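### 3.2 Retirement and re-entry in the Leklow league

Contract records were available for 774 players listed with Leklow clubs. A player was coded as retired when the club removed the name from its senior list and no other club in the league registered it within two seasons. Players released mid-contract were coded separately from those whose contracts had expired, following Chidiac and Soylu.

Career length was measured in senior matches. Players with fewer than 100 matches left the league earlier in the contract cycle than those with more, and the gap remained after adjusting for age and playing position. Injury status was taken from weekly club reports, which differ in detail from one club to the next.

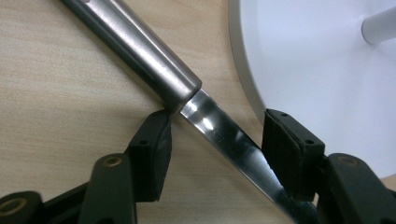 **Figure 2.** Kitchen knife with a brushed stainless steel handle on a light wood-grain tabletop.

Re-entry was rare in both groups. Most returning players joined a second-tier side, usually Patwary or Stornonlow, and did not appear again at senior level. The model treats these cases as retired. Recoding them as active changed the coefficient for match count only slightly. No player with more than 300 matches returned at either level, so the upper end of the range adds nothing to the re-entry estimates.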